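# Wrapping a hand-tied bouquet in pleated paper

This is the wrap we use for small bouquets, the kind somebody carries home on the bus or sets in a gift basket. It takes one kind of paper and a little practice. Plan on 8 minutes once you know the folds, and longer the first few times.

## What you need

- Stems for one small bunch: pink carnations or spray roses, some leafy greens, and a few stems still in bud
- 3 sheets of soft wrapping paper, all one color
- Twine or floral tape
- Clear tape
- Sharp snips
- Ribbon, if you want it
- A damp paper towel and a small plastic bag

Crisp kraft paper will hold a pleat better, but it tears when you tighten the tie. Softer paper wrinkles more and forgives more. I use it for nearly everything now.

## Prepare the stems

Strip all the leaves from the lower half of each stem. Leaves left under the tie turn slimy in a day. Cut the ends at an angle and stand everything in cool water for an hour before you start.

Start with one flower and one piece of greenery in your hand. Add each new stem at a slant, always in the same direction, turning the bunch a little as you go. Put the buds in last and let them stand slightly taller than the open blooms. Tie the bunch where your hand was holding it, then trim the stems even.

Wrap the ends in the damp towel, put the bag over it, and tape the bag shut. Dry the outside of the bag. Soft paper shows every drop.

## Fold the paper

1. Lay the first sheet on the table with one corner pointing away from you. Fold the near corner up, a bit off center, so the two points sit side by side.
2. Fold the second sheet the same way and lay it over the first, shifted to the left.
3. Set the bouquet on top with the blooms just below the points.
4. Bring the left side across the stems. Pinch it into two or three pleats at the tie and hold them with your thumb.
5. Bring the right side over and pleat it the same way.
6. Pleat the third sheet loosely along one long edge and wrap it around the front as a collar.
7. Tape once at the back, then tie twine over the pinched spot.

Pull the paper in tighter as you move down from the tie. You want a long cone that comes nearly to a point. If the bottom flares out, the side folds were too shallow — undo the tape and bring them farther across.

Open the top with your fingers when you're done. The layers should stand apart a little around the flowers.

## Setting it down and packing it

Lay a finished bouquet on its side on a clear stretch of table. Standing it on the point bends the cone, and leaning it against something flattens the collar.

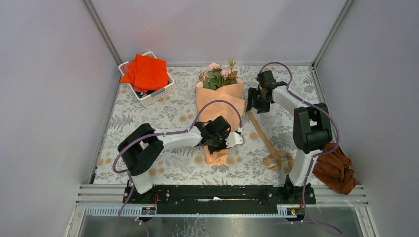 Pick it up around the middle, below the blooms and over the paper. Holding it by the collar crushes the pleats, and holding it by the tip puts all the weight on the tie.

For a gift basket, put the heavier things in first and fold a cloth over them. The bouquet goes on last, flat on the cloth. Hélène Sawatzky, who taught me this wrap, adds it only at the door, and I've come around to her way.

Small creases in the paper are fine. Smooth the big ones with the side of your hand and leave the rest alone.

## Keeping it fresh

A wrapped bunch will hold for an afternoon in a cool room. Away from heaters it may go longer, but check the towel and wet it again if it has dried out. Once it's home, take off the paper and bag, recut the stems, and put them in clean water.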